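Word count trackers that aren't just guilt machines?

inkpot_85
March 14, 2019
I signed up for Zodance to get my draft finished before November comes back and shames me. It says I'm 117 percent on target. I've written one chapter and a shopping list. Does anyone trust these things? 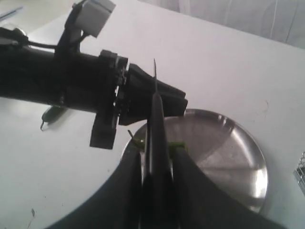

Reply 1: marlowfan
It counts pasted text. Paste your notes in and you're a genius. I moved to Sestard, which at least ignores duplicates.

3 likes

Reply 2: quillandgrudge
Sestard ignores a lot more than duplicates. It dropped every line of dialogue I had in single quotes. I don't see how that's better. 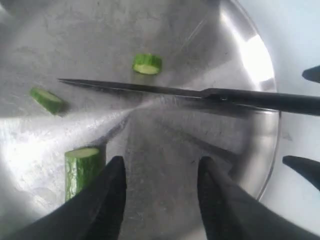 Cucumber and a knife in the big steel bowl

Reply 3: marlowfan
Never happened to me, and I've used it for 100 days straight. Are you sure you weren't on the old version?

Reply 4: quillandgrudge
Yes, I'm sure. And a streak tells me you opened the app, not that the count is right.

Reply 5: dovetailed
I've been through Zodance, Sestard and Dzene. They all want you to pay for a graph. My word processor has a number at the bottom of the window and it's free.

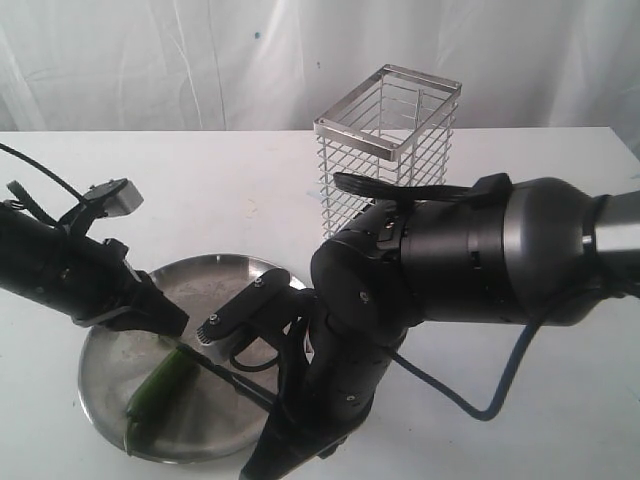 Anyway, the graph never got me to write on a bad day. Has it done that for any of you? I doubt it.

Reply 6: inkpot_85
It did for a week or so. Then I started writing junk to keep the line going up, and I've been cutting it ever since. Someone on Plirnivton swears by counting scenes. Sounds like the same trap to me.

12 comments · Share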